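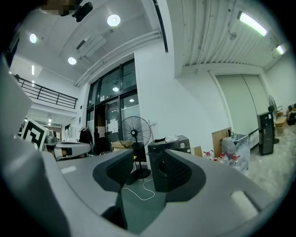

The note in the build log from last night's shift asked whether the jaw offset was fixed in the printed part or only hidden by the calibration, and said the left unit should not be run again until that was written down somewhere. Fair question. Answer: the part is fixed. The calibration file from October is retired and should be deleted from the shared drive.

Hand grippers, Sturbridge build, rev after the Umstead linkage change.

Left unit. Pulled the carriage and found the pivot bore oversize from the first reaming. Reprinted, reamed once, pinned. Side play at the fingertip is now below what the cheap dial gauge can show. Return spring swapped for the softer one from the Zaltel kit. The stiff spring closes better but the hand gets tired after 20 minutes and the wrist starts to roll, and then the pose data is no good anyway.

Right unit. No mechanical changes. Screws checked, one backed out a quarter turn at the trigger guard. Threadlocker applied, medium.

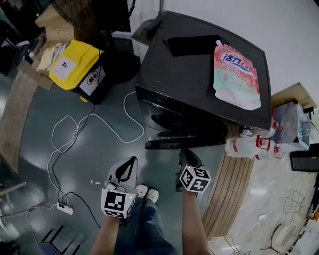
After the spring swap the trigger travel on the left unit has to be measured again. Full open reads 3169 on the encoder, full closed reads 243. The old closed value was higher and the software clamps to it, so small objects get logged as a wider grip than they are. New limits are in the config for both units. Do not copy the left values to the right one. The magnets are not glued in at the same angle and never were.

Marker tracking. Dropouts are worst when a marker face is turned toward the ceiling lights. Matte spray on a test print helped. Gloss laminate did not. Next set gets printed on matte stock, same size, same IDs.

Log check: 327 grasps in the set recorded with the old clamp. These can be corrected from the raw encoder counts, no need to redo them. The script is short and I will write it tomorrow morning.

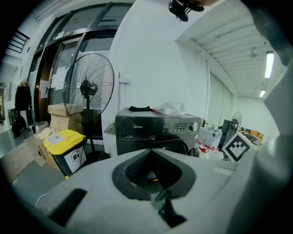
Bangash disagrees on the correction and would throw the old set out, on the grounds that the play in the pivot was never measured and the raw counts carry it. My view is that the play acts sideways and the encoder sits on the closing axis, so the effect on width is small. Will test by refitting the old carriage and closing on a gauge block, several repeats, before deciding. Old carriage is in the parts drawer, bagged, marked with tape. Please leave it there.

Open items:
Gauge block test, old carriage against new.
Matte markers, both units.
Order softer springs. The kit only had the one.
Second reamer, or a label on the current one saying it cuts large.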